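Liver organoids vs. rat data for tox screening
Board: Methods and Models

korkwood_bench
Jun 19, 2025
We ran 35 compounds through a human liver spheroid assay and compared the calls with archived rat data. The two disagreed on nine. In six of those the spheroids flagged a compound the rats had cleared at 30 mg/kg. Is anyone treating spheroid results as primary evidence, or only as a filter before animal work?

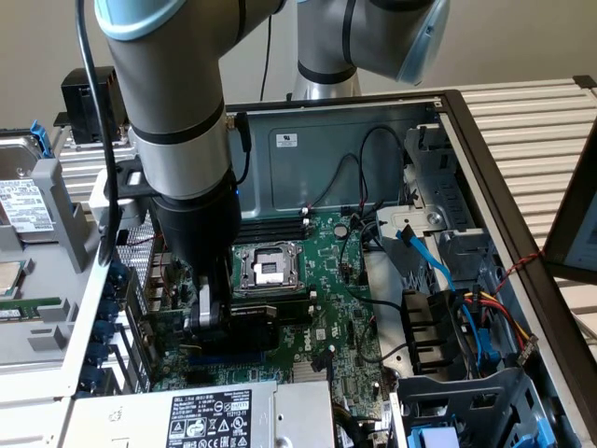

Re: Liver organoids vs. rat data for tox screening
torley7
Filter only. Spheroids have no bile flow and no immune compartment to speak of. A positive is worth following up, but a negative says little about a drug that needs T cells to do its damage.

starkberg_tox
Disagree with torley7. Rats miss those same immune cases, so that argument counts against both systems. What donor lot did you use? We saw CYP3A4 activity vary by around 175 percent between lots.

korkwood_bench
Single donor, which I know is weak. Medium was changed every 48 hours and albumin was stable to day 14.

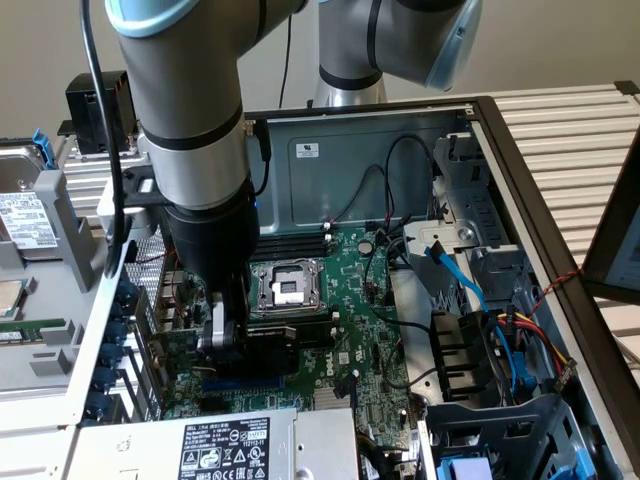 I can repeat the nine with a pooled lot in October. Dosing would stay at the same multiples of Cmax - otherwise the old calls can't be compared.

shukla_m
Pooled lots average out the poor metabolizers. Run three single donors instead.

torley7
Agree on donors. Still wouldn't drop the rat arm.

starkberg_tox
Then at least report both arms separately. A combined score hides which one made the call.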